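Laborbuch Teilprojekt Greiferdaten, Eintrag September, Nachmittag
Betreff: Kontaktphasen an großen, glatten Flächen, Kamera am handgeführten Greifer
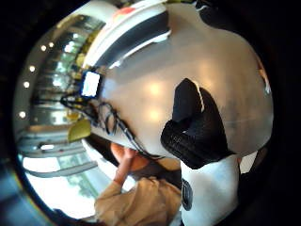 Abb. 1: Blick der Greiferkamera, Handschuh an der hellen gewölbten Fläche, links davon Bildschirm und Kabel.

Ziel der Reihe war die Klärung der Frage, ob sich der Kontaktbeginn allein aus dem Kamerabild bestimmen lässt, wenn eine einfarbige gewölbte Fläche den größten Teil des Blickfeldes einnimmt. Das Vorgehen entspricht der in Grarau abgestimmten Fassung des Protokolls. Aufgezeichnet wurden 40 Durchgänge zu je 15 Sekunden, ausgewertet mit Prostance in der Standardeinstellung.

Ergebnis: In sechs Durchgängen verlor die Lageschätzung die Verfolgung vollständig. Alle sechs fallen in Abschnitte mit sehr geringem Abstand zur Fläche. Auf dem Material selbst finden sich kaum verwertbare Merkmale; die unscharfen Spiegelungen der Deckenleuchten werden vom Verfahren als feste Punkte übernommen und wandern bei jeder Drehung mit. Der Streifen am oberen Rand der Fläche liefert brauchbare Kanten, solange er im Bild bleibt. Gleiches gilt für die Leuchtenreihe an der Decke im linken Bildbereich.

Die Fensterseite ist stark überstrahlt. Die Belichtung wird für die nächste Reihe fest eingestellt, Wert noch offen.

Kontaktbeginn: Die Zuordnung von Hand gelang zwei Bearbeitenden unabhängig voneinander, Abweichungen traten vor allem bei flach aufliegenden Fingern auf. Der dunkle Handschuh hebt sich vom hellen Untergrund gut ab und wird beibehalten.

Die Auswertung nach Lombardi (Maskierung der Glanzstellen vor der Merkmalssuche) wurde bisher nur auf die sechs Ausfälle angewendet. Vier davon laufen damit durch — die Genauigkeit ist noch nicht geprüft.

Offen:
Maskierung auf alle 40 Durchgänge anwenden
Vergleichsreihe mit um 90 Grad gedrehter Greiferhaltung
Kabelführung mit Druteck abstimmen, Kabel verdecken zeitweise die Fläche
Rohdaten unter bisheriger Kennung ablegen, Prostance-Einstellungen beifügen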